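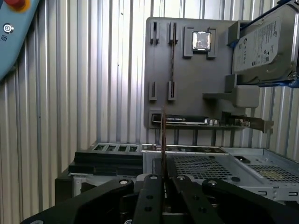 Balthasar Kuster wrote in to say that he had rebuilt the same old tower three times before he thought of giving every part a place to stand, and that he wished the guide had told him so on page one. Well, Balthasar, it does now! This section of the Skivden bench guide is all about laying out a desktop computer before you put it back together — where the case goes, where the loose parts wait, and what order they travel in.

Getting the case ready

1. Shut the computer down, pull the power cord from the wall, and hold the power button in for a few seconds. Please don't skip this one, even if the machine has been sitting in a closet since March.

2. Lay the tower on its side with the open side facing up. If the side panel is still on, take it off and lean it somewhere you won't kick it (under the bench is fine, behind your chair is not).

3. Touch bare metal on the case before you reach for anything else, and do it again every time you come back from the coffee pot.

4. Lift the loose wires gently to see where they go. You don't need to unplug them all, and you'll be happier later if you don't.

CAUTION: Leave the power supply closed. There is nothing inside it that you need for this job, and it can hold a charge after the cord is out.
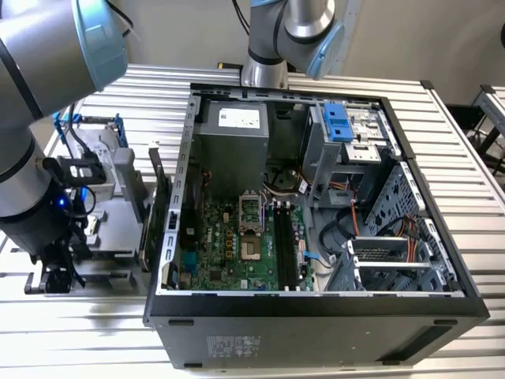
Tower on its side, memory slots and CPU socket within easy reach.

NOTE: An empty socket deserves a little respect. Keep sleeves, screwdrivers and stray screws well away from it, and if you're stopping for lunch, lay a clean cover over the opening of the case.

Setting out the parts

5. Stand your parts holder right next to the case, on whichever side you reach with most comfortably. I like mine on the left, but suit yourself.

6. Give the processor a flat pocket of its own and set it in with the metal lid up. Hold it by the edges, always.

7. Stand the hard drive upright in its caddy with the pull tabs at the top, so you can take hold of it without fumbling.

8. Slot any expansion card upright by its edge. Cards laid in a heap have a way of scratching one another, and it takes only a moment to stand them up.

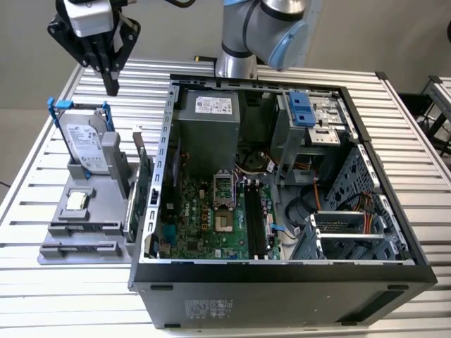 By Thaddäus Ortner, Skivden bench guides

With everything standing where you can see it, the rest of the work goes along at a pleasant pace. I'd still ask you to take a slow minute before you begin — have a look at the drive bay and the rear slots, and make sure the way in is clear.

9. Start with the processor. Line up its corner mark with the mark on the socket, lower it straight down, and close the lever. If it doesn't settle by itself, lift it out and look again. Never push.

10. Fit the expansion card next, then its screw.

11. Slide the hard drive in last, caddy and all, and connect its data and power cables.

CAUTION: Keep your fingers clear of the punched edges around the slots. Sheet metal can be sharper than it looks.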